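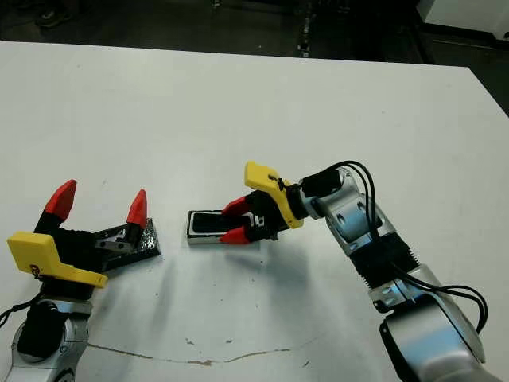

White tabletop, speckled tile by the left gripper.

Saturday, February 29, 2020

Gonham tablets, reply to the assessor's questions on dissolution. Weekend entry so that Nevzat has everything when he writes up the response.

Background for anyone picking this up cold: the assessor wants to know why the Pirkport site gets slower release than we do on the same batch. Both sites pass the limit, but the gap shows up at the early time point and is nearly gone by the last one. The question came in with the second round and we have to answer it before the variation can go forward. Urmila's first draft blamed the paddles. I don't think we can say that without data.

Started with the paper. Pulled the Pirkport raw sheets and our own from September. Same method version on both, same medium, same volume. Their degassing step is written up as "per local procedure" and ours is heat and vacuum filter. Asked Aurelia for the local procedure on Thursday and she sent it the same evening. They sparge with helium and then let the medium stand in the vessels while they weigh. The method says to use it promptly and gives no time, so they are not out of line with it, and neither are we.

Ran one bath this morning with medium prepared our way, 12 tablets, from batch 61. Results sat right on top of our September numbers. Nothing odd in the vessels. Some cone under the paddle at the start, same as always with this product, gone by the second pull.

Second bath with medium left standing before the start, to copy Pirkport as closely as I can without helium. Early point came down. It did not come down as far as theirs. Small bubbles on the vessel walls and a few on the tablets themselves, mostly on the scored side. Wrote down which vessels had them before looking at the results, and those were the slower ones. One exception, vessel 3, which had bubbles and released normally. I am leaving it in.

So dissolved gas looks like part of it. It is not all of it, or I haven't copied their conditions well enough. Other things on the list:

- Sampling position. Their probes stay in the vessel, ours go in for each pull. Rocío thinks this matters more than the gas. She may be right, we have never tested it on this product.
- Filter. They use the Fankhauser syringe filters and we changed away from those last year. The adsorption check was done for the old filter only at full strength. Needs repeating at the low end.
- Temperature. Both logs are fine, crossed off.
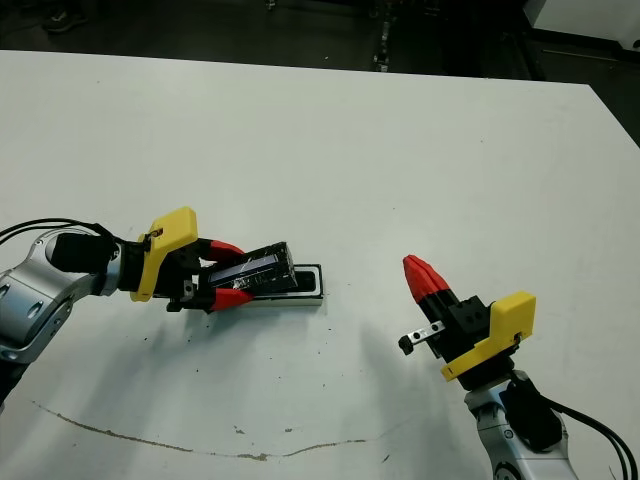
Left side of the table, red fingers above and below the held object.

Filter check, afternoon. Made up a standard at the level we expect at the early point and put it through both filters, discarding the first portion as the method says. No difference worth reporting on ours. The Fankhauser ones read low on the first collected portion and then recover. Repeated it with fresh filters and got the same pattern. I need to know how much Pirkport discards before collecting – their sheet just has a tick box.

Detector lamp is at the end of its life again. System suitability passed before and after, but the noise is up from last week. Lamp ordered. Please don't start the long stability sequence on that system until it is in.

Medium stock: 300 mL of the concentrated buffer left. Not enough for Monday. Will make fresh first thing and check pH at room temperature.

On wording for the response: Edeltraud read the draft and wants us to stay away from the word "equivalent" for the two sites, as we haven't done a formal comparison. Agreed. We can say both sites meet the limit, describe the difference, and commit to adding a degassing step and a discard volume to the method. If we change the method text, that probably needs its own line in the variation form. Nevzat to check with regulatory before anyone promises it.

To do

- Rocío: resident probe against manual pull, same bath if there are enough free positions
- Aurelia: discard volume, and standing time for the medium if anyone wrote it down
- me: third bath, our degassing with their filters
- Urmila: take the paddle paragraph out for now

Retained solutions are in the fridge, second shelf, labeled with the bath and vessel. Keep until the response has gone.

Plurstead Analytical Notebook | Contact | © Plurstead | Back to top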